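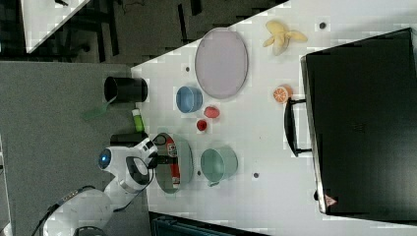 Sotomayor objected to an early draft that people do not sort a table by color or by size; they clear the large flat things first and let the cups wait. We took the point and recoded the 79 trials by the first item moved.

4.2 Order of clearing

Each trial began with dishes and toy food spread over a white tabletop. Participants had 200 seconds and no fixed order to follow. In most trials the plate went first. Mugs came late – often after the food – and a mug on its side was left longer than an upright one. Only 8 trials began with the fruit. The layouts in the Juletti set varied in the number of dishes but always included a plate and a green mug (Figure 5).
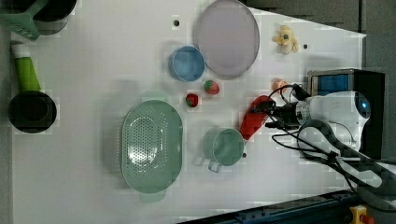

Figure 5. A layout with a lavender plate, a pale green colander, a green mug and two strawberries.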